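21 Aug 2020

Too hot to sleep, so I'm writing this at the kitchen table with the fan pointed straight at my face. The dishes are still in the sink. I looked at them on my way past, thought about the evening I'd just spent trying to get a robot to tidy a kitchen, and kept walking.

I've had Ramorthorpe on the old desktop since December, and I think I've put more hours into its pretend kitchen than into my own. It's all simulated, the arm and the counters and the groceries, and you look out from just behind the gripper like you're wearing it on your wrist. I love it! I also lose my temper with it about once a week. The question I keep coming back to is the one my sister asked over the phone in the spring – fine, but can it clear a table yet? I said probably. I've been trying to back that up ever since.

Tonight I decided on the counter. Nothing fancy, just pick up what's lying around and put it somewhere sensible, which I do every single morning in Tadlow before I've had coffee and without a thought in my head. 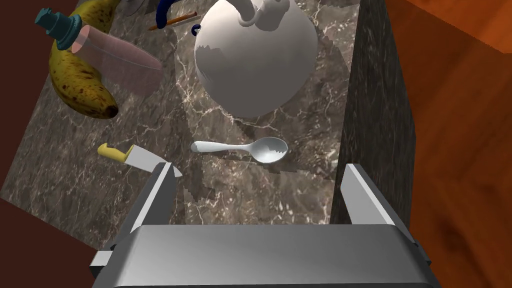
Breakfast, more or less. The banana has seen better days.

I started with the spoon and I should have known better. A spoon lying flat on stone is a horrible thing to pick up if you only have two stiff fingers. I'd slide it to the edge with a fingertip and catch it as it tips, and I couldn't tell you who taught me that. To a gripper it's a sliver of something with almost no height, and if you come down a hair too low you're pushing on marble. I gave myself 30 tries at spoons and got a good solid lift on four of them. I'm counting one where it hung off the end by the very tip of the handle, because I was tired and it made me happy.

The knife I left alone. I know nothing in there can get cut, but I still flinch when a blade is pointing back toward the fingers, and I'd like any machine I share a real kitchen with to flinch too. How do you even teach that? My own knives live in a drawer with a broken runner and I've got a scar from it, so maybe I'm not the one to ask.

Bananas are easier, by the way. They have a nice fat middle. But you can't squeeze, and an old spotty one you really can't squeeze, and then what about the glass thing lying on top of it? I'd move that first. You would too. Working out that order took me longer than writing any of the grasps, and I still have it down as a list that only makes sense for this one counter.

Took a break, ate some cold noodles standing up, came back and thought I'd try dusting. I mean the looking part of dusting, where you go up to a thing and decide if it's straight and how close you can get to it.

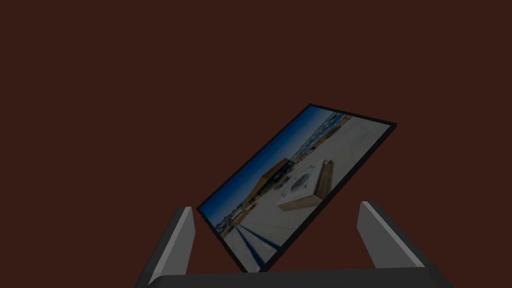
Somebody's rooftop, on what looks like a gorgeous day.

I got quite attached to that picture. Blue sky, a long pale roof, a crate with some kind of fan unit on it. My problem was that I could not figure out which way was up! From the wrist everything leans. When I straighten a picture at home I step back, squint, nudge it, step back again, and I've got the ceiling and the door and the rest of the room to check it against. Get right up on it with nothing but plain red-brown behind and there's not a whole lot to go on. I fiddled with it for 20 minutes and gave up, and then I went and straightened the one in my own hallway, which took me two seconds and has been bugging me since last winter.

So, no dusting.

I did peek at the bot forum while I was sulking. There's a long thread over there about the Huttunen laundry folder, the one that's been coming soon forever, and somebody has worked out they'd pay $880 for a machine that does towels and nothing else. I snorted, and then I thought about towels for a bit and wondered if I would too. I've already got the Goncombe floor vacuum, which cost less than that and does fine until it meets the bath mat. My log says it's done 696 runs, and I've rescued it from that mat so many times that I now pick up the mat before I start it. So who's doing the chore, really? I've been trained by a vacuum.

Back to the counter after that, for one more go.
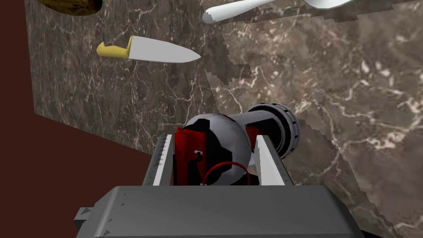

Huttunen fan no. 1 (it's my forum name, I was young)

I don't know what that white ball with the red bits and the ribbed end is meant to be, and I've stopped asking. I call it the gadget. Every kitchen has one. Ours when I was growing up was a thing for coring something, and it moved houses with us twice and never left its drawer.

What I like about the gadget is that it makes me be honest about how much I lean on knowing what stuff is. Hand me a spoon and I know where the handle goes. Hand me that, and I have to turn it over and feel where it's heavy, and look for a part that seems made for holding. I'd probably go for the gray cylinder. But would the ball end swing down on me? Is the red ring going to snag? A person figures that out with their hands in about a second, and two flat fingers don't feel much of anything, at least not the way I've got mine set up. I want to try putting some sort of touch reading on them next. There's a setting for it, buried three menus deep with no explanation, naturally.

Then I backed the arm off and just looked at the whole place for a while, the way you do when you've run out of ideas and you're hoping the room will suggest one.

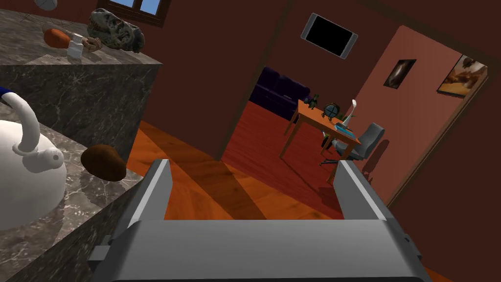
Kettle, mug, dinosaur. You know, kitchen things.

I like this view the best. The sky's so blue in the window, and there's the other room through the doorway with the purple sofa and the desk with a globe on it, and I always sort of want to go sit in there. And then I start thinking like the robot and it all turns into work. Is that brown lump by the kettle a potato or a bread roll? One goes in a cupboard and one goes in the bread box, and you'd better know which before you start. The mug I'd feel pretty good about. The kettle has a handle, hooray, but it's a kettle, so what's in it and how full? And where on earth does a dinosaur skull live? In my house it would live right there on the counter until company came over. Tidying is mostly opinions, I think, and I haven't found the place to type those in.

If my sister calls this weekend I'm going to tell her not yet. One mug, set down in a clear spot with plenty of room on both sides, yes, I'd trust it with that today. A whole table after supper, with the sauce and the crumbs and the glass that's too close to the edge, no way. Floors are sort of done, if you pick up your bath mat.

Things for tomorrow: find that touch setting, try the spoon again coming in from the side, save the log this time. Buy noodles. And wash the dishes, since they're apparently still my department. The fan just started making that ticking noise again so I'm going to bed.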